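Humby Home Forum > Kitchens > Fridges and freezers

Thread: Sorting out the fridge – middle shelf or top shelf for jars?

julska
I've been meaning to have a proper go at our fridge since April and I finally got to it, so do make yourselves a cup of tea because this may run on a bit. We're a household that opens things. Somebody opens a jar of chilli, has two spoonfuls, and it goes back wherever there's a gap, and then a second person can't find it and opens another. You'll all know how that goes! I spent 15 minutes just standing there with the door open wondering where to begin. There's very little floor to spare on that side of the kitchen either, with the long brown rug (the one with the little faces on it, which I love and won't be moving, before anybody suggests it).

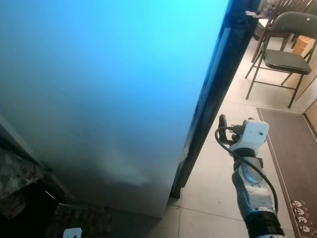 Edgardo Ocampo
Take everything out first, Julska, and I do mean everything. Put it all on the worktop, wipe the shelves down with warm water and a drop of washing-up liquid, and only then think about what lives where. If you shuffle things from shelf to shelf you'll be at it all evening and end up with the same fridge.

espiritu
I'd disagree with that, very gently. Emptying the lot is fine in January, but on a warm day your yogurt is sitting out the whole time you're scrubbing. I do one shelf at a time, top to bottom, and it's never let me down yet.

julska
Thank you both, you're very kind to take an interest. I think I'm with Espiritu on this one, if only because my worktop is the size of a tea tray. My trouble is that everything drifts upwards. The see-through drawer at the top is full of bags and wrapped bits, and the shelf under it has the chilli flakes, the other red-lidded jar, the green food box, the bread and a little packet of nuts, all jostling along together.
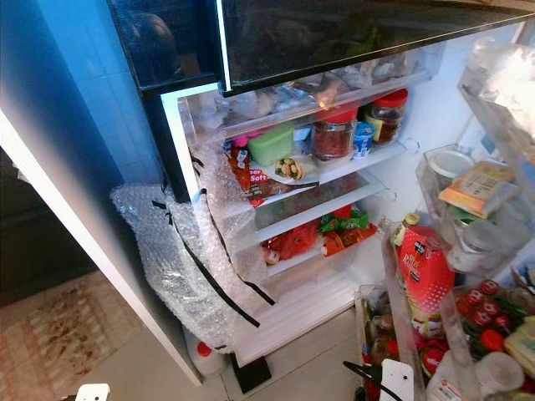
Meanwhile the middle shelf has all that room at the front going begging, and I walk past it every day like a fool. So my question is whether the jars ought to come down a level, where I can see them – or whether I should move the bread and leave the jars be.

jistum
Move the bread! Bread goes stale faster in the fridge, my mother was quite fierce about it. Ours lives in a tin by the kettle and we've been perfectly happy that way for 28 years.

espiritu
That depends on your kitchen, Jistum. Ours is so damp in summer that a loaf left out goes green in 2 days. I'd sooner have it slightly stale and toast it.

Edgardo Ocampo
Agree with Jistum on the bread. On the jars, keep them in one row, with the small pots at the end of it. If a thing has to go behind another thing it'll be forgotten. Leftovers want to be at eye level too, or they won't get eaten.

julska
I do like the one row idea, and fried leftovers never last long here whatever shelf they're on, but I take the point. I'm keeping the soft bread in for now (sorry Jistum, I promise I'll think about the tin). It has the left-hand end, and everything else can budge up beside it.

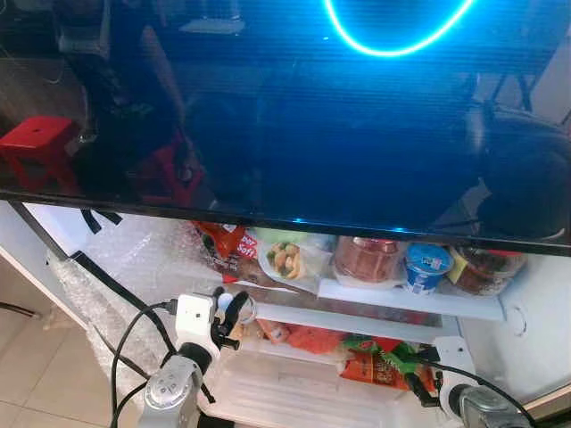

The row: 'soft' bag, fried bits, red jar, yogurt

jistum
Forgiven, just about. Is that a lidded tub for the fried things? Mine go soggy by morning if I shut them in while they're warm.

espiritu
Kitchen paper underneath, Jistum, every time. And let them cool first.

julska
Oh, kitchen paper, yes, I'll try that with the next lot. I still have the bottom of the fridge to face, with the red carrier and the snacks, so I'll be back tomorrow if anyone can bear it. Does anybody put their crisps and things in a basket down there, or is that just more to wash?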